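3. Drying and Storage of Shared Tableware

3.1 Setting and sample

The study covered 40 households in two residential blocks, Gemport and Penrose. Both blocks were built to the same plan, with a galley kitchen, a single-bowl sink and no fitted dishwasher. Households were eligible if they washed tableware by hand at least once a day and stored eating utensils upright, in a container open at the top. Households that kept utensils flat in a drawer were excluded at this stage and are treated separately in Section 5.

Each household was visited 4 times over 12 weeks. Visits took place between the midday and evening meals, when utensils from the earlier meal had normally been put away. At each visit we recorded the room temperature and relative humidity, the type of container in use, its distance from the sink, and the household's own account of when the container had last been emptied and washed. Moisture in the container was measured by the blotting method described in Section 2.3, using pre-weighed absorbent disks placed on the container floor for two minutes.

Containers were sorted by shape and by the openings in their walls. The Holent scheme, which we follow with one change, separates closed-wall containers, containers with openings only in the base, and containers with openings in the side walls. The change concerns the third group. Holent treats all side openings alike, whereas we divide them into low openings, which begin within the bottom third of the wall, and high openings, which begin above it. The reason for the division is given in Section 3.3. 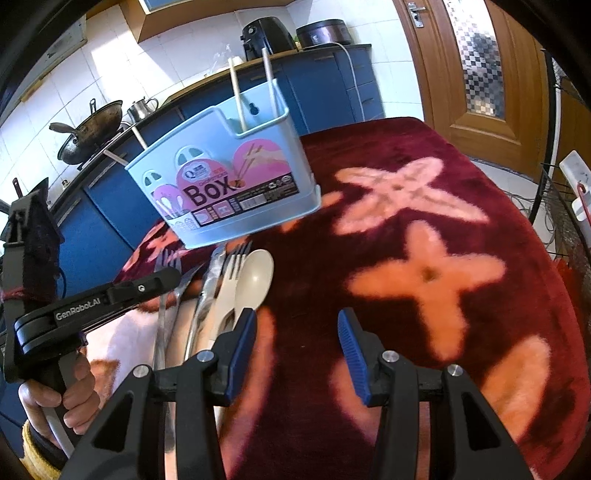 Figure 2. Utensil holder and cutlery at the table.

Utensil material was recorded as wood or bamboo, metal, plastic, or mixed. Mixed sets were by far the most common in both blocks. Most of them combined metal spoons with wood or bamboo chopsticks, and these were usually stored together in one compartment even where the container had a divider. When asked, respondents tended to say that the divider had been used at first and then ignored. We did not ask households to change this practice during the study period.

3.2 Household routines

Routines differed more between households than between blocks. Three patterns account for nearly all of the visits. In the first, utensils were washed, shaken once over the sink and placed directly in the container. In the second, they were left on a rack or cloth and moved to the container later in the day. In the third, they were wiped dry with a towel before storage. Households did not always keep to one pattern. A household that wiped its utensils on a weekday evening might shake and store them after a larger weekend meal, and the pattern recorded at each visit is therefore the one used for the most recent wash only.

Disk weights were highest under the first pattern and lowest under the third. The second pattern fell between them but showed the widest spread, which we attribute to differences in how long utensils stayed on the rack. The ordering was the same in Gemport and Penrose. It also held when wood or bamboo sets were examined alone, although the gap between the first and second patterns was smaller there. Wood and bamboo release absorbed water slowly, and a short period on the rack removes surface water without greatly changing what is held in the grain.

Container washing was infrequent under all three patterns. Several respondents described the container as part of the counter and cleaned around it. Where a container was washed on a fixed day, the day was nearly always Monday, in line with the general kitchen cleaning schedule posted in both blocks.

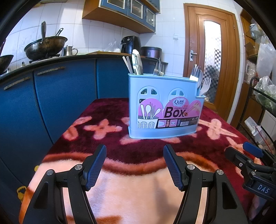
The effect of container shape was tested after routine had been controlled for. Closed-wall containers retained the most moisture, as expected, and containers with base openings retained the least, provided that they stood on a rack or tray. On a flat counter the advantage of base openings largely disappeared. Side openings gave less regular results, and here the position of the opening matters. The caddy in the figure, a light blue plastic model with two arched cutouts along its upper front, belongs to the high-opening group under our division. Cutouts at this height admit air near the upper part of the utensils but give little ventilation at the floor, where drained water collects. Readings for the high-opening group were close to those for closed-wall containers, while the low-opening group was closer to containers with open bases.

3.3 Comparison with earlier work

Stulov reported no difference between closed-wall and side-opening containers and concluded that wall openings had a decorative function only. Our results agree with that finding for high openings but not for low ones. Since the Stulov sample was grouped under the original Holent scheme, the two types could not be told apart, and a sample made up mainly of high-opening models would produce the reported result. We cannot confirm this, as wall dimensions were not included in the published tables.

A second difference concerns the timing of measurement. Stulov sampled in the early morning, after containers had stood overnight.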